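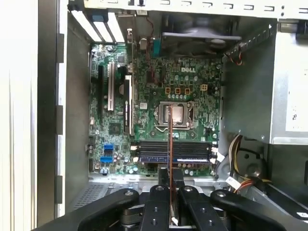

Gripper over the old Dell, a thin card in its fingers.

So the arm finally has a job! If you've been following along since I bolted the thing to the bench, you know it has mostly been picking up foam blocks and dropping them on my foot. Foam blocks get old. I wanted something with tight spaces and narrow slots, and a desktop tower with the side off is about as tight as it gets without buying anything new.

The tower came out of the junk pile at the Vuklow, our shared workshop (the one behind the tile place, for those of you who've asked). No cooler on the processor, one stick of memory in, a fan still on the back wall. I don't care if it ever boots again. What I care about is that everything in there is fiddly and close together, and that nobody will be mad at me if I scratch it.

The plan for the summer is to have the arm hold a card, carry it over the board, and set it down into a slot. Simple, right? I thought I'd be done in a weekend. I've been at it for nearly 6 weeks.

First problem was grip. The fingers came with smooth faces, and a thin card just pivots between them like a door. Any little bump and it swings. I tried rubber bands (too squishy), then the grippy shelf liner from the kitchen drawer, and then I ended up with two strips of bike inner tube glued on with contact cement. Much better. It still pivots if I grab the card off center, so now I grab it in the middle and go slow.

Second problem was my own view of things. The camera is up at the wrist looking down past the fingers, and when the card is held on edge all you get is a skinny brown strip. That's great for lining it up left to right and terrible for knowing how high you are. I kept thinking I was right on the memory slots when I was still way up in the air, or the other way around, with a nasty crunching noise to let me know. I added a height readout from the joint angles and taped a cheat sheet to the monitor. Not elegant, but it works.

Third problem, and this one's on me, was the bench. Every time I leaned on it to see inside the case, the whole arm moved with me. I'd line up a move, lean in for a closer look, and miss. I spent an entire evening blaming the wrist servo. I had it out and in pieces! Then I set my coffee down and watched the fingers wiggle. The bench now has a diagonal brace on each end, and the wrist servo is back together with one screw left over that I'm choosing not to think about.

The case itself moved around too. Those towers look heavy until you pull half the stuff out of them. I've got mine lying down with a couple of clamps and a wood stop screwed to the bench, so it goes back to the same place after somebody borrows my spot. If you do this at home, put the stop in first. I re-taught all my positions three times before I got smart.

As for the software, I'm still running Porkance for the motion part, mostly out of habit. It lets me save a position, nudge it, and save it again, and that's about all I need. The gripper controller is the little Gebremichael board I wrote up back in September. I cut its top speed way down for this. At full speed the fingers snap shut, and a thin card doesn't love that.

Score so far: 116 tries at carrying the card from a stand on the bench to a spot over the slots. I write them all down in a notebook, with little frowny faces. The carrying part is pretty solid now. The setting-down part is another story. I've had 8 where it went in straight enough that I'd call it good, and the rest either sat crooked or caught on a latch. Pushing straight down is harder than it sounds, because the arm flexes a bit at full reach and the card tips toward me. My next move is to slide the whole tower closer to the base so the arm isn't stretched out so far. After that I might try a little wiggle on the way in, the way you'd do it with your own hand.

I'm also thinking about a second pair of fingers, narrower, with a shallow groove down the middle for the card edge to sit in. I have some black plastic left from the last batch — enough for 2 sets if I don't botch the first. If anyone has printed grooved fingers, tell me how deep you went!

Last updated: July 2025

Comments

benchgoblin: I did grooved fingers for picking up glass slides. Go shallower than you think. Mine were deep and the slides got stuck in them, so I had traded one problem for another.

solderfumes_ok: The bench thing!! I lost a whole month to a wobbly table once. Did you try moving the camera off to one side for the height problem?

Reply from the author: I did try a second camera on a gooseneck, but I kept knocking it with the elbow. Might clamp one to the shelf instead.

mtl_pat: What glue for the inner tube? Mine peels off after a few days.

Reply from the author: Plain contact cement, and sand both sides first. Let it get tacky before you stick them together.

Contact: use the form on the Jodthorpe Bench Notes home page | © Jodthorpe Bench Notes | Back to top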